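Bedroom cell notes, February 21, 2025

Quick one from the Bakilana room, I'm writing this between jobs so forgive the state of it. Most of you have asked what goes into getting the humanoid ready for the clothes work and what we do to it in between. So, setup and upkeep. Not much about the software, that's a different newsletter item and a different person's headache.

First the platform. Raw pine, made as two box sections and joined side by side, pushed up hard against the foot of the bed. The robot stands on it full time while we're working. We need the shoulder height for the hanging rail and we also need the hand to come down over the mattress without the waist folding right over. On the floor it could do one or the other, badly. With the platform it does both and the waist motor stays a lot cooler.

Every morning before power goes on: push the platform with your foot. If it shifts, shove it back to the bed and check again. Run a hand over the top for raised screws (power off, robot parked, please). Pine moves. We had a screw work its way up in September and the left foot sat on it for most of a shift, and the balance log looked like a drunk had written it. Took us far too long to look down.

Then feet. Both soles on the slats, one a bit back, one a bit forward. The stagger matters, feet side by side and the first long reach to the side starts it rocking. We used to mark foot positions with tape but the tape curled and stuck to the soles, so now it's just eyes. Wipe the soles with a dry cloth while you're there. Dry, not damp. Sawdust on a sole is slippery stuff.

Reach check comes after. Arm out level over the bed, fingers spread, hold it, watch the wrist. What you are looking for is droop. A small dip when it settles is fine, a slow slide down is not. If it slides, stop, park the arm, write it in the Pruder log and redo the wrist zero before anything else. Don't just bump the stiffness up to hide it. We know who you are. 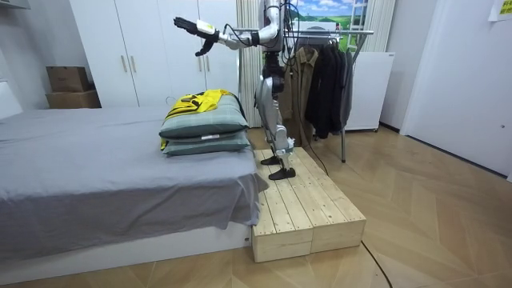 Reply from the Fetora cell on that last bit: we do the reach check with the hand holding a shirt, never empty, because our wrist passes fine with nothing in it and then sags as soon as there's cloth. Might be worth a try at your end before you blame the zero.

Fair point and we're going to pinch it. Tried it twice so far and the numbers do come out different with a load on. Will do it both ways for a while, empty then loaded, and see which one catches more. If the loaded check wins we'll drop the other, mornings are long enough already.

Cables next. The thin one off the upper body goes back towards the clothes rack. It needs slack. When the torso turns towards the bed the cable has to follow it without lifting any coats, and when it turns back it can't end up looped under an arm. Turn the torso slowly both ways by hand control and just watch the cable. That's the whole test. Power lead on the floor is a trip hazard and always will be, run it out wide and step over it, don't let it creep under the edge of the platform. The old one got pinched there and we lost an afternoon.

Bed. The grey sheet has to be pulled smooth before the first run. It's as much a part of the setup as the robot is. Folds in it throw the depth reading off and then the hand comes down short, or worse, comes down long and pushes into the matress. Pillows go where the run sheet says and nowhere else. If you borrow one for your chair, put it back.

Now the rack, where most of our lost time goes. It's a plain chrome rail on posts, nothing fancy, and it was never meant to be pulled sideways by something with a motor in it. Things to check:

Joint clamp on the tube. Nip it up by hand, then a touch more. Overdo it and the tube marks and then hangers catch on the mark.

The short brace at the post. Should have no rattle. If it rattles the whole rail swings when a hanger comes off and the next pick misses.

The wire tie round the rail. Leave it alone. Third time of asking. If it's gone, put another one on in the same spot, and turn the tail away so it doesn't snag a collar.

Hangers. We use wooden ones for the robot's jobs. The thin plastic ones flex in the grip and pop out, and then someone's crawling round under the rack. Give each hanger a wipe on the shoulder ends, where the gripper goes. Skin grease and fabric fluff build up there quicker than you'd think.

Gripper wrap. The black wrap is what gives us any hold on slippery fabric, and sports jerseys are about as slippery as we get. Look for shiny patches and lifted edges. Shiny means it's worn, lifted means it'll catch a thread and pull. We swap it at 1,690 grips on the counter or sooner if it looks rough. The number came from Bruto who supply the wrap for us, and to be fair it's been close. The last roll went a bit early, the one before went well past.

Changing it is a 5 minute job if the old glue comes off clean. It doesn't always. Park the arm low over the bed, power off at the wall, peel from the tip back, clean, let it dry properly, then wrap snug with no overlap on the gripping face. Overlap makes a ridge and the ridge rolls the hanger. After that, three slow closes on a bare hanger before you give it cloth.

For jerseys we've settled on taking the shoulder and the end of the hanger together in the one grip. Grabbing cloth by itself slides it off the hanger and grabbing the hanger by itself leaves the sleeve trailing. Both together takes a wider opening than the default, so check the open width has been saved after any restart. It resets. We've reported it.

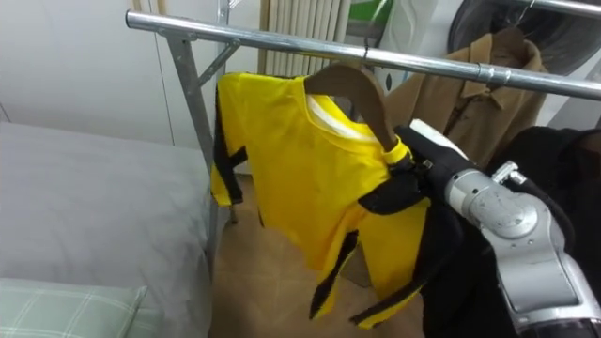 Gripper on the shoulder and hanger end, yellow jersey, Bakilana room.

Sleeve cover on the arm, last thing. The loose black fabric keeps fluff out of the joints but it bunches at the elbow and it drapes over whatever's next on the rail. Tug it straight before each block of runs. Wash it when it looks grey. We've got 2 covers, one on and one in the wash is the idea, both in the wash is what usually happens.

Monthly jobs, since more than 3 of you asked: wrist bolts checked with the small torque driver and not by feel. Hip and knee housings wiped and listened to, clicking gets logged even if it goes away. Connectors on the back reseated. Platform screws gone over. Rack posts checked for lean, with the coats on, because it stands dead straight when it's empty and that tells you nothing.

End of day: arm down, hand open, power off in the order on the card. Don't leave the hand closed on a hanger overnight, it flattens the wrap and you get a dead spot right where you dont want one.

Spares are getting low on wrap and on hangers. If you take the last of either, say so in the Pruder log. Next item will be the rail height changes, once we've agreed on one.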